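Teaching day, finally

1 Feb 2019

Quick one tonight, wrists are sore. Spent most of the day with the arm, teaching it to take apart desktop PCs for the Koppel project. No fancy code. Put it in freedrive, grab the arm, shove it where it needs to go, save the waypoint. Repeat. Repeat again.

The board first. Windel printed us a holder plate for the parts, so everything has one spot and one direction it can go in. Way easier than aiming at a bare table.

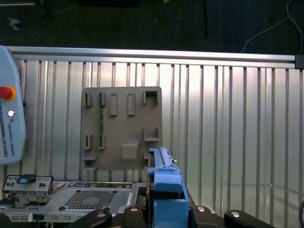
Fixture board up against the ribbed wall, teach pendant on the left.

Then the tower. Laid on its side, open. I thought getting to the drive would be the easy bit but the approach angle is everything. Come in too steep and a knuckle hits the chassis long before the fingertips are anywhere useful.

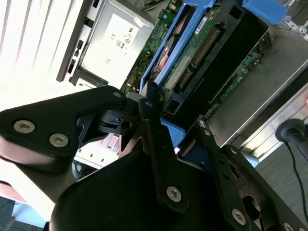

So I ended up with 18 waypoints for one drive, which is silly. Cut it down to 9 after lunch by dropping all the timid little stops I'd put in — when you're moving it by hand you get nervous and save a point every inch. The arm doesn't need them. It just looks twitchy on playback.

Placing is its own headache. A slot doesn't forgive much, and pushing by hand you feel the plastic give a little, but the robot only replays the position. None of that feel gets saved. I slow the last stretch way down and teach it twice, keep the better one.

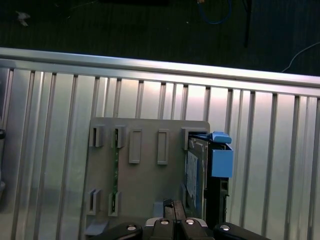
Drive in the right-hand slot of the plate, blue handle at the top.

Also tried the remote control setup from Loltia. Mixed feelings. Nice not having my elbow in the case, but I kept steering left when I meant right, and depth is realy hard to judge. Better for cables maybe? Getting in near the connectors by pushing the arm around is miserable, theres no room for a gripper and a person.
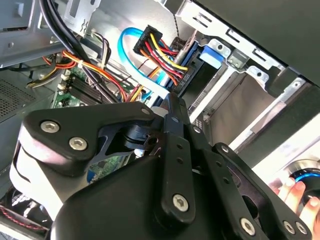

In by the drive cage, SATA power still plugged in, blue data cable beside it.

Monday: cables again. Then the Besero towers, different cage, so probaly all new waypoints. Going to bed.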